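Part One: The Box

Tamara Lungu had the bench until four. She set the white plastic box on the table, gave both arms their new offsets, and stepped back.

"Drastgate says 50 grams at the fingertip," Cornel said.

"Drastgate sold us the bad cable."

She lowered the speed and ran the approach one gripper at a time. Her backpack was still on the table. She left it there.

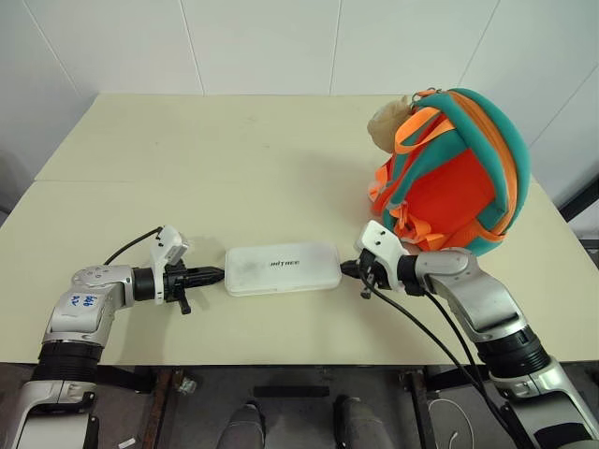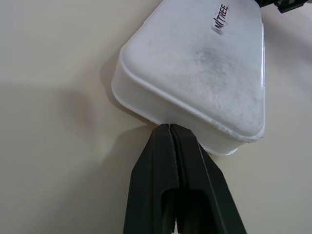

Part Two: Miranda

Miranda was the name they used for the pair of arms, and the name of the file, now 1849 lines long. Cornel scrolled down to line 900 and found the wait Tamara had typed in February: 470 milliseconds.

"What's this for?"

"The left one was early."

"Is it still early?"

She looked at the clock. It was twenty to four.

"Take it out," she said, "and run it again."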